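Do I need the bigger dehumidifier?

29 Jul 2010

The basement smells again. It smelled last summer too, and I did what everybody does, which is go to the store and stand in front of the dehumidifiers reading the boxes. I came home with nothing. This year I've read a lot more boxes and I trust them less.

Take the Dandonden. The big number on the front is 40 pints a day. Fine, but 40 pints out of what air? The small print says the figure comes from a room much warmer and much wetter than any basement I've ever stood in. Mine sits in the low sixties. A machine like this pulls a lot less out of cool air, and the manual admits it, in one sentence, in the back, after the part about not sitting on it. There is no number given for a cool room. I wrote to ask for one and got a very friendly reply telling me to consult the front of the box.

The Wibisono has the opposite problem. It doesn't promise much water, it promises "purified, healthier air." So I pulled the filter out of the floor model. It's a plastic screen. It will stop cat hair and dryer fluff and I have no quarrel with that, but a screen you can read a newspaper through isn't purifying anything. They also sell a scented cartridge that clips in behind it. If the basement smells of mildew I would like less mildew, thanks, not mildew and pine.

I did borrow a Patosar from my sister for a while, so that one I can talk about from use. It runs. The bucket fills. It's also loud enough that we moved the TV volume up a floor above it, and the humidity readout on the front is fiction. I set a cheap dial gauge from the hardware store next to it and the two never agreed. Maybe the cheap one is wrong. I bought a second cheap one and it sided with the first, so make of that what you like. The Patosar would announce it had reached its target and shut itself off, and both dials would still be sitting up in the damp zone.

What bothers me more is the running cost, because the label on the side of these things assumes somebody sensible is using them for part of the day. Ours ran nearly all the time. I read the electric meter before and after, and I'm not going to print the figure since your rates aren't mine, but it was enough that I started looking at the outside of the house.

And outside, at the corner by the hose bib, the downspout empties straight against the foundation. It has probably done that since the house was built. I put a 6 foot extension on it and raked some dirt up against the wall so it slopes the right way.

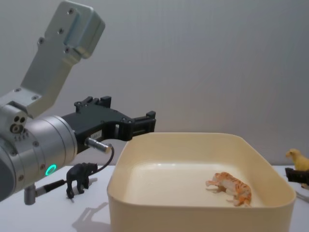

Robot arm with a black gripper, over a cream-colored tray.

It's too early to say much. We've had one decent rain since and the wall in that corner looked better to me, but I wanted it to look better, so I don't count that. The dials are still down there, one on the shelf and one on the floor, and the floor one reads higher, as I suppose it would.

A guy at the Stillham hardware store says I should paint the inside walls with the waterproof stuff. He also sells the waterproof stuff. I'll look at it in January when the sale is on and the walls are as dry as they get. The Patosar goes back to my sister this week, bucket rinsed.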